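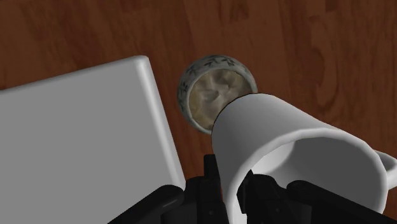
Irwood Husia: pacote de simulação para células de bancada

Licença anual por posto, com 12 cenários domésticos e biblioteca de 600 objetos. Serve para testar alcance e preensão antes de encomendar braço e garra. O hardware é orçado à parte pela Dunbar. Prazo de ativação: quase 60 horas após o pagamento.

Na preensão de canecas, compare o curso da garra com o diâmetro do corpo e com a alça. 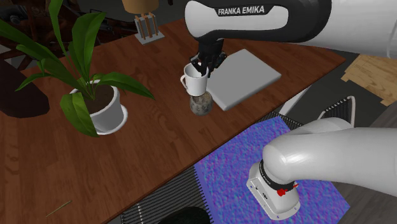
A licença inclui o controlador do braço?

O controlador é vendido com o braço e entra em outra linha do orçamento.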